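Student project report: cables, corners and a floor that curves
Module: Small Workspaces, spring term
Group: Saskia Hollis, Ewan Trevaskis, Kiri Hapeta
Written up by Saskia

What we set out to do

Our brief was to take a shared room in the Brunton building and make it easier to work in without spending much. Other groups went for furniture (one lot built a whole shelving wall, very impressive) but we picked the floor. It sounds a bit dull, I know! Still, if you've ever tried to push a chair across a room full of leads you'll understand why we got quite worked up about it.

The room itself is pleasant enough. White walls, black skirting, and grey-brown wood laminate that has that weathered, seaside-decking look to it. Ewan says it looks like driftwood and I say it looks like a garden centre café. Either way it shows up black cables nicely and hides dust nicely, and white cables fall somewhere in between, which mattered more than we expected.

How we went about it

We had a budget of 90 pounds and ended up with change. Kiri drew a floor plan on squared paper and we went in at the start and end of the afternoon for most of May, marking on a copy of the plan wherever a lead crossed a bit of floor people walked on. Then we asked everyone who used the room to fill in a short form. We got 123 comments on sticky notes and paper forms, and a surprising number of them were about plug sockets.

Corey Tuhiwai, our tutor, told us to stop drawing solutions and sit in the room for a bit first. Slightly annoying advice, but fair. When we sat and watched, we saw that people don't trip much on the fat stuff, because they can see it coming. They catch their toes on the thin ones. So our first plan (big rubber ramps over everything thick) went in the bin and we started again.

What we tried

The first version was tape. We stuck bright yellow floor tape along the routes we wanted leads to follow and left a little card on the wall explaining it. People were very nice about the card and took no notice of the tape. After 3 days the corners were curling up and Rafferty Whitlock, who looks after the building, asked us politely to get it off before it marked the laminate. It came off with warm water and a lot of patience.

The second version was clips. We bought a bag of Bamosero ones, the sort that sit along the top of the skirting, and ran the spare extension leads round the walls with them. Much better! The trouble is that a clip only helps a lead that stays put, and the leads in that room come and go all day.
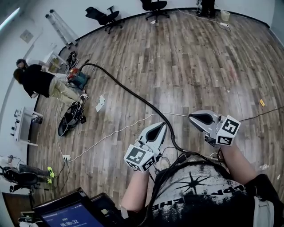 So for version three we gave up on the idea of fixed routes for everything. Leads that live in the room go round the edge in clips, and anything brought in for the day gets a soft fabric tie and a hook by the door, so it can be coiled up properly afterwards. We also suggested keeping power strips close to the wall, so a white lead isn't heading off diagonally over the floorboards if it doesn't have to. Small boxes and things on wheels get a parking strip along the left-hand wall. Ewan wanted to call it the Monside Lay-by after his street and we let him have that one.

What we'd change

The hooks are too high for Kiri, so they need to come down a good hand's width. I'd also make the ties a colour that doesn't vanish on that floor, as we bought grey ones and have already lost 2 of them.

We never sorted out a good answer for thick hoses. They don't bend tightly enough for the clips and they're too stiff for the ties, so at the moment our advice is to lay them in one long lazy curve and step over. Corey has suggested a wider padded hook, and Ewan is going to have a go at making one from an offcut before the term finishes. The floor plan and the sticky notes are in the project folder if the next group wants them.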